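Repérer et supprimer une tâche planifiée malveillante sous Windows

Mis à jour le 3 septembre 2019 par Arne Fuchs 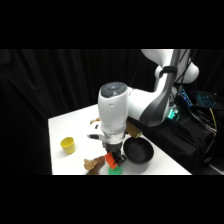 Une tâche planifiée est l'un des moyens de persistance les plus courants sous Windows. Le programme indésirable s'inscrit dans le Planificateur de tâches, puis se relance à l'ouverture de session, au démarrage ou à intervalle fixe, même après suppression de son processus. La procédure vaut pour un poste de bureau comme pour un PC qui pilote un équipement. Sur ce second type de poste, prévenir l'exploitant et mettre l'équipement à l'arrêt avant toute intervention : une tâche légitime peut y lancer le logiciel de commande.

Prérequis

Un compte administrateur local, une invite de commandes élevée et un support externe pour les copies. Les commandes ont été vérifiées sous Windows 7 SP1 et Windows 10. Débrancher le câble réseau et désactiver le Wi-Fi avant de commencer. Ne pas redémarrer la machine à ce stade.

Étape 1. Exporter la liste des tâches

Dans l'invite élevée, saisir :

schtasks /query /fo CSV /v > C:\releve\taches.csv

Le dossier C:\releve doit exister au préalable. Le fichier s'ouvre dans un tableur. Sur un Windows en français, les en-têtes de colonnes sont traduits, ce qui gêne les scripts écrits pour la version anglaise. Une tâche qui possède plusieurs déclencheurs occupe plusieurs lignes.

Étape 2. Trier

Filtrer d'abord sur la colonne qui contient la commande exécutée. Sont à examiner en priorité :

- les exécutables situés dans %TEMP%, %APPDATA% ou C:\Users\Public ;
- les appels à powershell.exe avec les paramètres -enc ou -WindowStyle Hidden ;
- les appels à wscript.exe, mshta.exe, regsvr32.exe ou rundll32.exe visant un fichier hors de System32 ;
- les noms formés de caractères aléatoires, ou très proches de celui d'un éditeur connu.

Un déclencheur répété toutes les 60 minutes ne suffit pas à conclure. Beaucoup d'outils de mise à jour procèdent ainsi. Sur le poste qui a servi à rédiger cette page, la tâche en cause s'appelait « Flarkow Update » et lançait un script placé dans un sous-dossier de %APPDATA%.

Étape 3. Contrôler le fichier visé

Relever le chemin complet, puis calculer l'empreinte :

certutil -hashfile "chemin\du\fichier" SHA256

Vérifier ensuite la signature numérique dans les propriétés du fichier, onglet Signatures numériques. L'absence d'onglet indique que le fichier ne contient pas de signature intégrée ; certains composants de Windows sont signés par catalogue et n'affichent pas non plus cet onglet. Pour ceux-ci, utiliser sigcheck.

Étape 4. Sauvegarder la définition

schtasks /query /tn "\Flarkow Update" /xml > C:\releve\tache.xml

Copier ce fichier et l'exécutable, dans une archive protégée par mot de passe, sur le support externe. La balise Author du XML est librement modifiable et n'a pas valeur de preuve.

Étape 5. Désactiver, puis supprimer

schtasks /change /tn "\Flarkow Update" /disable
schtasks /end /tn "\Flarkow Update"

Terminer les processus restants avec taskkill /pid suivi de l'identifiant et de /f. Supprimer ensuite la tâche :

schtasks /delete /tn "\Flarkow Update" /f

Supprimer enfin le fichier visé. S'il est verrouillé, un autre processus l'utilise encore ; l'identifier avec Process Explorer.

Étape 6. Vérifier

Redémarrer hors réseau et refaire l'export de l'étape 1 sous un autre nom. Comparer les deux fichiers avec fc. Si la tâche est revenue, un second mécanisme la recrée : contrôler les services, les clés Run et les abonnements WMI avec Autoruns.

Remarque de Yaqin Fu : une tâche dont le descripteur de sécurité a été effacé du registre n'apparaît pas dans schtasks. Comparer aussi avec le contenu de C:\Windows\System32\Tasks.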